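How to prepare tires for a short dirt oval

This guide is for people who start this season in the entry class at Kolcombe or another small clay track. I raced there two seasons and I made most of the mistakes already.

Step 1. Wash the tires the same evening. Dry clay is hard to remove and it hides cuts.

Step 2. Measure the circumference of each rear tire at equal pressure. Write the number on the sidewall with chalk. The right rear should be bigger than the left rear. This difference is called stagger, and it helps the car to turn. For a first night I recommend 2 inches. With more than this, the car becomes nervous on the straight.

Step 3. Set the pressures cold, in the shade. I begin with 13 psi on the right rear and go lower on the left. If the track is wet and heavy, leave it so. If it becomes dry and slick before the feature, take out a little air, but never without bead locks.

Step 4. Cut the grooves. On a Trisby medium tire I open only the outside blocks for the heats. Use a sharp blade and cut away from your hand. A groove which is too deep makes the block weak and it will tear.

Step 5. After the heat race, look at the surface. Small even grains are good. If it is shiny, the rubber is too hard or it was sealed by heat, so you must grind it lightly before the next race.

Step 6. Keep notes. In June the same track can be two different tracks in one evening, and memory is not enough. 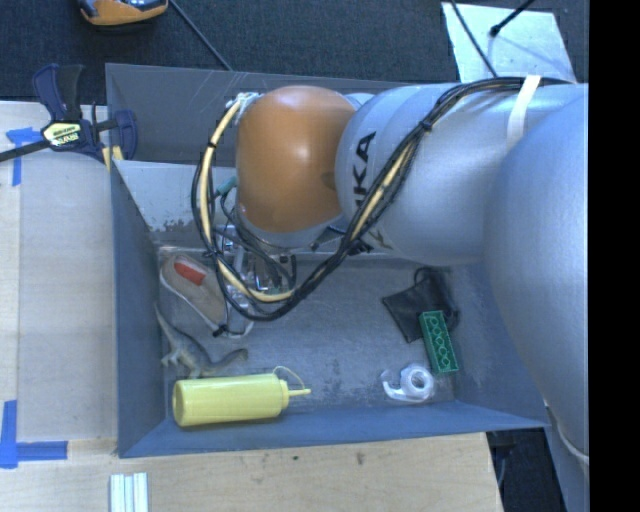
Cárdenas wrote: I agree with everything except the pressure. On our heavier cars 13 is too low for the right rear, and I lost two tires from the rim before I went up.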